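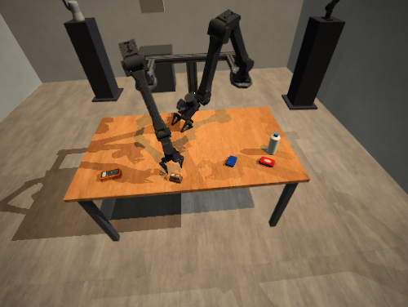 From: Othmane Ait Ali
To: woodfinish list
Date: 2023-03-23
Subject: Re: [woodfinish] Table gone orange, can I get it back?

Quick one between jobs, sorry if it rambles. Quoting the whole lot as I know some of you get the digest and it strips the earlier post.

> Hello all, first post, have been reading for a while.
>
> We've got a kitchen table from my aunt, pine I think, although
> the man who helped carry it in said it might be something
> better. When she had it, it was pale. Over the years the top
> has gone properly orange, nearly the colour of squash, and next
> to our floor it looks dreadful. The underside is still pale so
> I know it's in there somewhere.
>
> There is some kind of shiny finish on it. I tried white spirit
> on a rag and nothing came off except dirt. I don't know if it is
> varnish or lacquer or what. There are ring marks near one end
> and a patch by the window where a fruit bowl sat, which is
> lighter than the rest.
>
> Questions:
> Is the orange in the finish or in the wood?
> Will sanding get rid of it or will it come straight back?
> If I put oil on it after, does that make it orange again?
> Can I do the top only and leave the legs?
>
> I've got a random orbit sander, borrowed, and a garage. I have
> never stripped anything bigger than a picture frame. Would
> rather not spend a fortune. A neighbour says paint it. I don't
> want to paint it.
>
> Thanks in advance
> Perell

Right.

Is it the finish or the wood. Both, nearly always. Old oil based varnish goes amber all by itself, even in a dark cupboard. Pine goes amber too but that's mostly light doing it. So you've got an orange film on top of orange wood and they add up. Your fruit bowl patch is the clue – the light never got to it, so what you see there is roughly the varnish alone over wood that hasn't turned. Difference between that patch and the rest is the wood. Difference between that patch and the underside is the varnish. Have a look in daylight and you'll know which is the bigger culprit before you've touched a thing.

White spirit not shifting it only tells you it isn't wax. Try meths on a cotton bud somewhere out of sight. Goes sticky = shellac / french polish, in which case stop and write back, that's a different job and a nicer one. Nothing happens = varnish or one of the factory lacquers. On a kitchen table I'd put money on varnish.

Is it pine? Couldn't say without seeing the end grain. Look at the ends of the boards and the underside. Knots, strong stripes, dents if you press your thumbnail in – pine. If your nail doesn't mark it and it weighs a ton, something else, and be more careful. And check it isn't veneered!! Look at the edge. If the grain on the top runs over and carries on down through the end as the same board, it's solid. If there's a line, or the edge is a separate strip, go very gently or don't sand at all. I went through a veneer on a sideboard years ago and I still think about it.

Stripping vs sanding. Everybody wants to sand. Varnish clogs the discs, gets hot, gums up, and you end up with a box of ruined discs and half a table. Scrape first. A cabinet scraper is cheap and takes old varnish off in dry flakes if it's brittle, which after this long it probably is. If it's rubbery then stripper. I use the Kasten gel as it stays put on an edge, others here swear by the Badawi stuff in the tin, never got on with the smell. Whichever, open the garage door, gloves, proper ones not the thin food type. Leave it longer than you want to. Most people go at it after ten minutes of staring. Go and have lunch.

One thing before any of that. If the table is old enough, or there's ever been paint on it, test for lead. Kits are a few quid. Yes even if it's clear varnish now, legs especially get painted and stripped and varnished again.
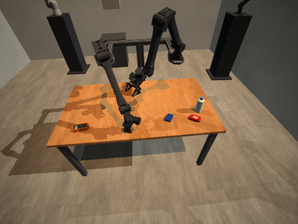 Then sand. With the borrowed sander don't start at 50 grit whatever the hire shop says, it leaves swirls in pine you'll be chasing for a week. Start medium, work up, finish at 200 or near it. Don't finish finer, oil won't soak in and it'll look patchy. Hoover between grits. Don't lean on the machine, and don't park it over a ring mark trying to dig it out, you'll make a dip and every glass you put there will tell you about it. Take the whole top down evenly or live with a ghost of the ring. I live with mine.

How deep does the colour go? Not very, in pine. Light only gets into the surface, so once the varnish is off you'll see pale wood sooner than you expect. The fruit bowl patch will be the last thing to even out – or really the rest has to catch it up. When you can't find the patch any more you're there. Wipe with a damp cloth to check, dry wood hides everything.

Does oil make it orange again. Depends on the oil and this is where people get upset. Linseed, yes, staright away, and worse every year. Danish oil, a fair bit. Tung, less but still warm. Hardwax oils come in a clear that's warm and in a "raw" or "natural" version with a tiny bit of white pigment in, and that second kind is what you want if you want it looking like the underside. Do a test board. No, do it on the underside of the table, same wood, nobody eats off it. Leave the test a couple of days before deciding as it changes while it cures.

Water based varnish is the other way. Stays clearest for longest. Feels a bit plasticky to me but it shrugs off mugs, and if there are small children in the house I'd go for that and not be snobby. Raises the grain on the first coat so light rub down by hand after. 2 coats is the minimum on a top, I'd do another if you can stand it. Thin. Thinner than that.

And it will come back in part, whatever you do. The wood goes on reacting to light. There are finishes with UV blockers in and they slow it down, they don't stop it. Move the fruit bowl about, is my advice. Also in the first summer don't leave a cloth or a mat on one end, or you'll have a rectangle. We had a table in July one year, done in the spring, lovely, runner left down the middle for a month. Stripe. Took most of the winter to fade in.

Can you do the top only. Yes and most people do. Legs get much less light and much less wear so they're often a different colour already. If they're dark or painted or metal leave them be, a pale top on dark legs looks deliberate. If they're the same orange as the top was, it'll look like two tables, so at least scrape one leg and stand back and see. Turned legs are misery, flat ones are an afternoon. Take the top off if it comes off – look underneath for wooden buttons or little slotted brackets. If it is screwed straight through the rail, mark which screw came from where, they're never the same length.

Do finish the underside too, even one thin coat. I know it's dull. Sealing one face and not the other is how tops cup.

Also somebody asked off list about height, may as well put it here. Standard-ish dining height is a bit over 700 mm, and a lot of old kitchen tables come in under that as the feet have been trimmed for damp or rot. If yours feels low that's probably why. Don't add castors. Little blocks glued and dowelled under each leg, grain running the same way, nobody will ever look.

Cost. With a borrowed sander, you're looking at scraper, discs, stripper, gloves, tin of finish. My last one came in under 200 all in and that was me being extravagant with the oil and buying a new mask. You could do it for a lot less. Zaltley were doing part-used tins of hardwax cheap by the counter last time I was in, ask, they don't put it on the shelf.

Oh – oily rags. Lay them flat outside to dry or put them in water in a tin with a lid. Do not scrunch them up in the garage bin. They do catch fire by themselves. I say it every time and I'll go on saying it.

Don't paint it. Tell your neighbour no from me.

Perell, post back with what the meths does and what the edge looks like and someone will point you right. I'm away from the computer for a bit so if I don't reply it's not that I'm ignoring you. Anybody who disagrees about linseed, please start a new thread, the last one nearly finsihed the list off.

cheers
Othmane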